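When a Robot Will Not Let Go
A safety explainer for readers aged 8 to 12
Published by the Plamanstead Centre for Robot Safety

Robots can now help with many jobs, and one of those jobs is handling clothes. Shirts, towels and sheets must be picked up, spread out, folded and stacked. This page explains a fault that was found in a folding robot called Jastaven, how the fault was noticed, and what was changed so that the robot could be used safely.

Words to know

Gripper: the part that takes hold of things. Many grippers have two fingers that open and close.
Fault: something in a machine that does not work as it should.
Sensor: a part that measures something, such as how hard the gripper is squeezing.
Emergency stop: a button that makes a machine stop at once. It is often large and red.

Why clothes are difficult

A brick keeps its shape when it is lifted. A shirt does not. It can sag, twist or crumple, and a sleeve can slide underneath the body of the shirt where it is hard to find. A machine that folds clothes must therefore hold the cloth firmly enough to move it, and gently enough not to tear it.

Large pieces of clothing are usually handled at two points. One gripper takes one part of the hem and a second gripper takes another. The two must work as a pair. If one moves away while the other is still holding on, the cloth between them becomes tighter and tighter.

Grippers can also be held by hand. A person holding a gripper can try out a grip slowly, pull a little, and stop whenever they wish. Corners and hems are good places to practise. 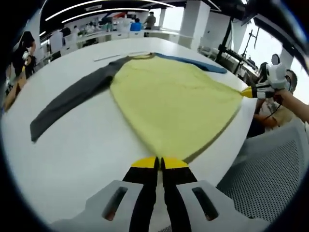 What does a gripper need to know before it pulls on a shirt?
It needs to know how tightly it is holding, how hard the cloth is pulling back, and whether the other gripper is ready to move. If any of these is missing, the gripper should wait.

What went wrong

The fault was found in March at the Beston laundry, where Jastaven was being tested before it was put to regular use. The robot had been asked to fold 1,052 garments during the test. It folded most of them neatly. On 53 of them, however, one of its grippers did not open when it was told to.

Each time, the same thing happened. The robot finished a fold and sent the message "open" to both grippers. The right gripper opened and the left gripper stayed shut. The robot did not check whether both grippers had opened. It went on to the next step and moved its arms apart, dragging the garment across the table. Six garments were torn. The rest were pulled out of shape or fell on the floor.

No one was hurt. The fault was still treated as a serious one. A gripper that does not let go of a shirt may not let go of a sleeve that somebody is wearing, or of a finger.

How the fault was noticed

Tharun Unnithan, a safety engineer at the Centre, was asked to look at the damaged garments. He saw that every tear was on the left side. If the cloth had simply been weak, the tears would have been in different places. He wrote down where each tear was and compared his notes with the robot's own record of its movements.

The record said that the left gripper had opened every time. The torn garments showed that it had not. The robot had been recording the message it sent, and had never measured what the gripper did next.

Engineers call this a missing check. You can think of it in this way. Suppose you call upstairs to ask your brother to turn off the tap, and then write "tap is off" on a piece of paper. Your note may be wrong. To be sure, someone has to go and look at the tap.

When the left gripper was taken apart, a worn spring was found inside. The spring was meant to push the fingers open. It worked well when the gripper was cool, and became stiff after almost 200 folds without a rest.

Looking closely at the grip

When cloth is pinched, it gathers into a small bunch between the fingertips. The pull then travels through the cloth towards whatever is holding the other end. This is why both ends matter when engineers decide how much pull is safe.

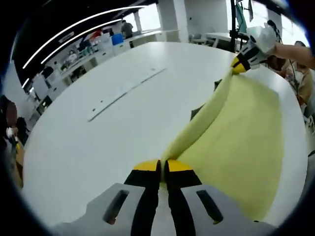
Two hand-held grippers holding a piece of yellow cloth between them.

What was changed

The worn spring was replaced with a stronger one made by Hyvönen, the company that supplies the gripper. Changing the spring was not considered to be enough, as any spring may wear out in time. Three further changes were made.

A sensor was fitted to each finger, so that the robot can measure whether the gripper is open or shut.
The robot must now wait for both sensors to report "open" before it moves its arms.
If the pull on the cloth becomes too strong, the arms stop and a light comes on to call a member of staff.

Jastaven was then tested again with the old spring put back on purpose. This was done to find out whether the new checks would work when the part failed. The left gripper stuck as before. This time the arms stayed still, the light came on, and the garment was not damaged.

Staying safe near a robot

You may see a robot at work on a school visit or at a museum. Please follow these rules.

Stay behind the line or barrier, even when the robot is not moving. It may be waiting for its next step.
Tie back long hair, and tuck in scarves, cords and loose sleeves.
Do not put your fingers between the fingers of a gripper.
Ask an adult to show you where the emergency stop is.
If something looks wrong, tell a member of staff straight away. Do not try to pull an object free yourself.

Something to try at home

You will need an old tea towel and a partner. Lay the towel flat on a table and each pinch one corner, using only your thumb and first finger. Close your eyes and try to fold the towel in half together without speaking. Now try again, but say "open" each time you let go, and wait for your partner to say it too before you move your hand. Talk about which way was easier, and what each of you needed to know about the other.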